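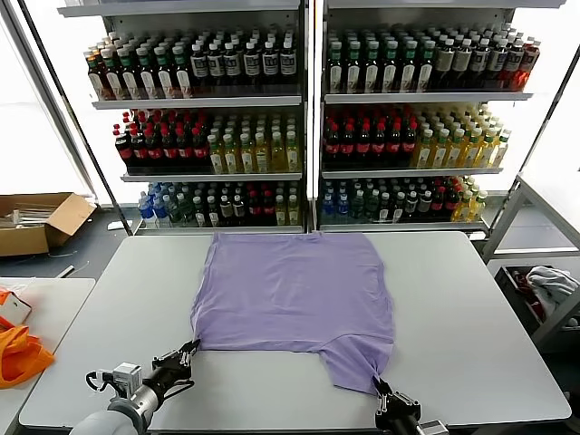
Laundry Season at the Ganalura Robotics Club

We spent the whole winter term on one household chore, and I would happily do it again. The student team at Ganalura picked T-shirt folding as its project back when everybody else in the league was stacking blocks, and it has been the most fun we have had in the lab for years. This page collects a few moments from the work, with notes from the people who were there. Click through, leave a comment, come and visit!

The challenge, for those of you who are new: two arms, one table, one shirt, and a time limit of 125 seconds from the first touch. The shirt starts flat. It has to end up folded with the sleeves tucked in and the hem lined up, and the judges get out a ruler for that last part. Our entry is called Skodeck, which was Roald Brekke's idea and which he still refuses to explain.

Start with the hem. Both grippers take a bottom corner each, and the fabric between them has to be stretched enough to move as one piece but not so much that the whole shirt slides toward the arms. Idun Forsberg wrote most of the grasping code and she has strong feelings about corners. "If you get both corners, you have a shirt," she told the first-years. "If you get one, you have a rag." Her early version closed the fingers a hair too high and came up with nothing, over and over. The fix was two lines long - she was thrilled and furious in equal measure.

Lavender became our practice color because it shows up so nicely on a white table. The wrist cameras love it. Gray shirts are a different story and we are saving those for spring.
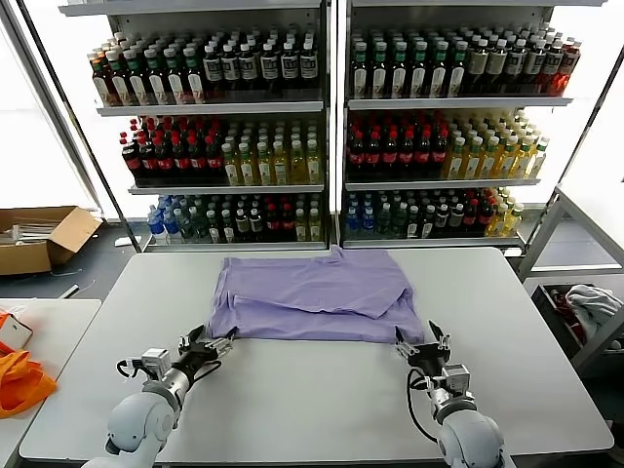 Folding is where the arguments start. Gøran Nordin wanted one big fold up from the hem, Marion Farquharson wanted the sleeves in first, and for a while we had both versions running on alternate evenings with a tally on the whiteboard. Marion's way came out neater. Gøran's was faster, and he would like that on the record, so now it is.

The far edge of the table has been our other great teacher. Fabric that creeps over the back is hard to reach and harder to see, so the planner now checks how much room is left before it commits to a fold. Halvard Torvik put that in during one very long night, along with a small change to how the arms open and back away from the cloth. Letting go cleanly took us longer to get right than grabbing did!

Our best practice session so far was 40 attempts in one afternoon, with plenty of cheering and a few groans. The regional round is on 5th March and we will be there with the full team, spare gripper fingers and far too many snacks. More pictures after that, and hopefully a gray shirt or two.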